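Jarlow Flat-Top Work Table
Sold by Plekach Supply

Price, stock and shipping are at the bottom. Read the middle first. We return more tables than anything else we sell, and most of those returns come from people who believed the words "heavy duty" on somebody's box.

What it is

A plain four-legged table with a pale top and no drawers, shelves or built-in outlets. Jarlow has made it in more or less the same form for 11 years. They did change the feet once, and the old ones were better. The new feet are easier to adjust but they mark a soft floor, so put something under them if you care about the floor.

The maker's claims, and what we think of them

"Holds 200 pounds." Spread evenly over the whole top, we'd believe it. Put the same load on one corner and we wouldn't want our toes underneath. Jarlow doesn't publish a corner rating. We have asked twice and got the brochure back both times.

"Assembles in minutes." It took Selina Fuchs in our returns department 20 of them, and she has built this table before. First-timers should set aside an evening. The leg bolts all look alike and they aren't. The longer ones go at the back, and the instruction sheet shows them at the front.

"Wipes clean." Coffee, yes. Pencil, yes. Permanent marker, no, whatever the video says. Solvents may dull the finish, and a dull patch on a pale top will annoy you every day you own it. 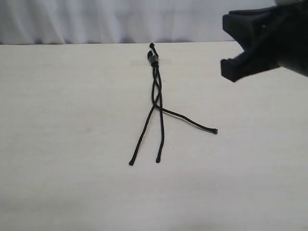

"Silent surface." We don't know what this means. It's a table. If you drop a wrench on it you will hear the wrench.

Light or dark top?

Jarlow charges more for the dark one and calls it the professional finish. We'd buy the light. Small screws are easier to find on it, and so is dust, which you can take as a complaint or a feature. Ekkachai Jitpraphai, who repairs clocks and has bought from us for years, went dark once and traded it back for a light one the same month. The dark top does hide scratches better. If the table is going in a hallway and will mostly hold mail, get that one and ignore us.

Compared with the Rainer

Customers ask about the Rainer because it costs less. The frame is fine. The top is thinner, and in our showroom it picked up a sag in the middle that you could feel with a straightedge by April. Rainer says ours was loaded wrong. Maybe. It had a printer on it.

The Etemness is a better table than either and costs nearly twice as much. If you need to lean your full weight on a clamp all day, spend the money. For sorting, wiring, sewing, packing or homework, you're paying for steel you won't use.
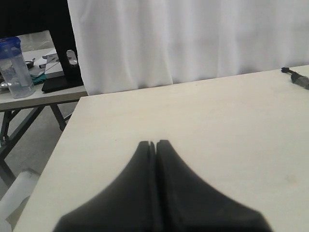

Jarlow Flat-Top, light finish, up close.

Accessories we'd skip

The edge guard. It's a strip of foam with sticky backing, and the backing lets go in warm rooms.

The "leveling kit." These are shims. A folded piece of cardboard does the same job.

The extended warranty. It excludes the top, the finish and the feet. Read that list again and ask yourself what is left.

Accessories worth a look

The cross brace. It should come in the box, and we've told Jarlow so. Without it the table wobbles side to side when you write fast or saw anything. Order it at the same time so it ships together.

Customer notes

"Solid enough. Wobbled until I bought the brace, which I resented." Lemlem Adugna

"Arrived with one leg scratched. Plekach replaced it and didn't make me send photos. Table itself is just okay." Margarida Rocha

"I wanted to dislike it more than I do." Roswitha Hämmerli

We print the lukewarm ones too. There are warmer ones on Jarlow's own site, and you can decide how much you trust those.

Ordering

Finish: light or dark
In the box: top, four legs, bolts, wrench, one wrong instruction sheet (we tuck in a corrected one)
Stock: 12 light, dark by special order
Shipping: curbside only. The driver won't bring it upstairs, even if you ask nicely.
Returns: accepted unassembled, in the original carton. If you've thrown the carton away, call before you send anything.
Price: call or ask at the counter. Jarlow changes it too often for us to print.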